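# Come write about famous people with me (paid, part-time, mostly from your couch) 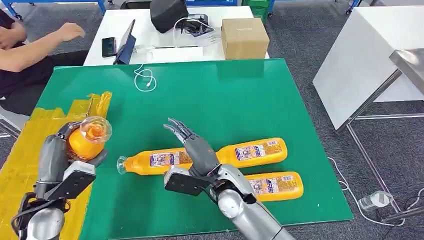 ## Who's asking

Hi! I'm Garnet Tremblay, and I edit Pradley, a celebrity and entertainment site that started as my newsletter and got out of hand. We cover movies, TV, a fair amount of music, and the people who make all of it. We do interviews, recaps, a daily news roundup, and one long feature every week that I usually stay up too late finishing.

As of this spring we have 1,538 paying members, plus a much bigger crowd who read the free stuff and email me when I get a middle name wrong. (Please keep doing that.) The members pay for the writing. We run very few ads and no "you won't believe what she looks like now" slideshows, and I'd like to keep it that way for as long as I can afford it.

Right now the desk is me, Mwanaisha Kioko on news, and Finbarr Mac Giolla, who handles TV and has seen more canceled sitcoms than anybody should. Mwanaisha is moving over to run our new podcast in July, so I need somebody to take the morning news shift, and I'd also love to add a second person to do interviews and features. That's two openings. You can apply for one or both, just tell me which.

## Job one: morning news writer

You'd work 20 hours a week, Monday through Friday, starting at 7 a.m. Eastern. I know. I'm sorry. Celebrity news breaks overnight out of London and then again when Los Angeles wakes up, and the morning person catches both ends of it.

A regular shift goes something like this. You read the British papers and magazines, the trades, and whatever the big names posted while we were asleep. You pick four or five stories and pitch them to me in our chat by 7:40. I say yes to most of them. You write them up short, two or three hundred words each, and the roundup goes out to members at 10. After that you keep an eye on things, update anything that's moved, and start a slightly longer piece for the afternoon if there's one worth doing.

What I need from you:

- You write clean and fast. I'll fix a comma, but I can't rebuild a story at 9:50 with the newsletter due.
- You know the difference between "said," "told a magazine," and "a source close to the couple claims," and you put the right one in the sentence.
- You link to whoever had it first. Every time, near the top.
- You're up on at least a couple of corners of pop culture and curious about the rest. I'm hopeless on K-pop and reality dating shows, so if you're strong there I'll be very happy to see you.
- You're reachable by phone during your shift.

You don't need a journalism degree. Mwanaisha came to me from a hotel front desk and she's the best headline writer I've ever worked with. A blog, a fan newsletter, a college paper, three years of very organized Tumblr posts, I'll read any of it.

## Job two: interviews and features

This one is looser. It's freelance, two pieces a month to start, and you'd set your own schedule apart from the interviews themselves (which happen whenever a publicist decides they happen, usually with an hour's notice, usually during dinner).

I'm looking for somebody who can get an actor on the phone for fifteen minutes and come back with something other than how much fun the cast had on set. It's hard! Most of these folks have been answering the same six questions all week in a hotel suite. The good interviews I've read lately came from writers who had watched the early, embarrassing stuff and asked about that.

You should also be comfortable with the heavier subjects. Actors talk about rehab, divorce, money trouble, bad years. When somebody tells you something like that, I want it quoted in full with the question that came before it, and I don't want it chopped into a scary headline. We had one of those back in our first year, my fault entirely, and I still think about the phone call I got. So there's a house rule now: on anything to do with health, addiction, or family, the writer and I go over the headline together before it runs.

A few things that would put you ahead:

1. You've done recorded interviews before and you transcribe them yourself.
2. You live in or near New York, Los Angeles, Atlanta, or Toronto, and can get to a screening or a set visit once in a while.
3. You've got a dream subject who isn't on every magazine cover already. Character actors, stunt people, voice casts, the woman who does all the wigs. Our best-read piece last year was about a dialect coach.

## Money, and the rest of it

I hate ads that say "competitive," so:

| | News writer | Features writer |
|---|---|---|
| Pay | $20 an hour | 40 cents a word |
| Time | 20 hours a week | Two pieces a month |
| Where | Anywhere with good internet | Anywhere, travel paid |
| Start | First full week of July | As soon as we find you |

The news job is part-time and on payroll, with paid sick days and two weeks of paid vacation. There's no health insurance, and I wish there were. If we keep growing at this pace I'd like to make the job full-time next year, but I'm not going to promise it in a job ad.

Features usually run 1,500 to 2,500 words. I pay within ten days of the piece being filed and accepted. If I kill a piece for reasons that have nothing to do with you (the movie gets pulled, the star fires the publicist, both), you get 50 percent. We buy first rights for six months and after that it's yours to resell or put in a book.

Both jobs get a log-in for the trades, a movie ticket budget, and a streaming budget. You'll need your own laptop. We use Clalta for publishing, and it's a little clunky, but Finbarr wrote a cheat sheet and you'll have it down by your second day. Interview recordings and notes all go in a shared folder so that I can check quotes.

## What we don't do

Read this part before you apply, please. Last time around I had some lovely calls that ended badly over it.

We don't write about celebrities' kids unless the kid is working and the story's about the work. We don't run photos taken through somebody's fence. We don't guess at pregnancies, diagnoses, or who's dating whom from the position of a hand on a back. We don't take gifts from publicists bigger than a coffee, and we don't let anybody's team read a piece before it runs. Fact-checking a quote over the phone is fine.

We do gossip, a little. I love gossip! I just want it to be stuff the people involved have said out loud somewhere, and there's plenty of that to go around.

## How to apply

Send one email to the jobs address at the bottom of our homepage, with "MORNINGS" or "FEATURES" (or both) in the subject line. In it, I'd like:

- A few paragraphs about you. Skip the formal cover letter, just write the way you'd write to a friend who might have a job for you.
- Two or three links to things you've written, or attach them if they aren't online.
- For mornings: take any entertainment story from this week and write it up in 200 words or less, with a headline.
- For features: two pitches, a paragraph apiece. Tell me who you'd talk to and the first thing you'd ask.
- Where you live and what time zone that's in.

No résumé needed at this stage, though I won't hold it against you. Please don't send photos of yourself.

I'll read everything myself over the rest of the month, and Kerubo Muriithi, who keeps our books and our calendar in order, will write back to each of you either way. Allow a couple of weeks. If you make the short list, you'll do a phone call with me and then one paid trial: a single morning shift for the news job, or one short piece for features. Trial pay is the same as the real thing, and you keep the byline if we publish it.

## Questions I already know are coming

**Can I keep my other job?** Sure. The only trouble would be if your other job is doing publicity for someone we cover. Then we'd need to talk.

**I'm outside the US. Is that okay?** For features, yes, and I pay contributors in a few countries already. For the news job you need to be able to work in the US, on account of the payroll setup.

**Do I have to be on camera?** No. The podcast will want guests from the desk now and then and it's voice only. Totally optional. Finbarr has turned it down twice.

**Is it a problem if I'm a big fan of somebody?** I'd worry more if you weren't. Just tell me who, and someone else will take the story when it's a rough one for them. I'm not allowed near anything about a certain Mosoti record, by my own request.

**Will you look at people who applied last year?** Yes, please apply again. Mwangi Masanja, who now writes our Friday music column, got a no from me the first time, and I was wrong.

If you have a question I haven't covered, write to the same address and put "QUESTION" in the subject line so that it doesn't get mixed in with the applications. I'm usually quick to answer, except Sunday nights, when I'm watching whatever everyone's going to be talking about the next morning.

Garnet

*Posted May 4, 2018. Open until both spots are filled.*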